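# Fidside opens its wrist kit trial to small shops

I've been waiting since spring for Fidside to let regular people try its arm-and-gripper kit, and now it finally has! The company is taking sign-ups for a 14-day home trial out of its Zellville office. You pay an $800 deposit, they ship you the arm, a two-finger gripper and a small camera that rides right at the wrist, and you get the money back when the box comes home in one piece. Shipping is on you, which stings a little (the box isn't light).

I got my hands on one early through the Sotomayor workshop here in Oltorport, and I went straight for the awkward stuff. Blocks are fine, everybody shows blocks. I wanted to see how it deals with a tripod-style stand – black molded collar, a clamp lever on one side, tube legs heading off at angles – because that's the kind of thing my own bench is always full of.
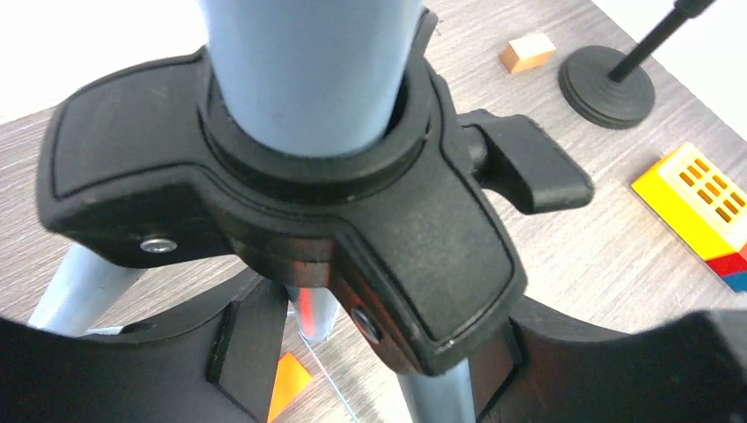

What sold me on the wrist camera is how close you get. From a camera on the ceiling, a collar like that is one dark lump, and at the wrist I can make out the gap between the tube and the rim, and even the fasteners in the arms. The downside is that the fingers take up both lower corners of your view, so you do lose a bit of whatever is sitting down there. I got used to it by the second afternoon.

The software is still the weak spot. Setup took me most of a morning, and the manual skips a whole page on calibration (Fidside says a fixed version is coming in August). The finger pads are a separate purchase too, and I'd rather they were in the box.

There are 200 trial kits in this first batch, and the sign-up page showed 803 names on the waitlist when I looked at noon, so I wouldn't sit on it. A second batch is planned, but Fidside hasn't set a date for that one yet.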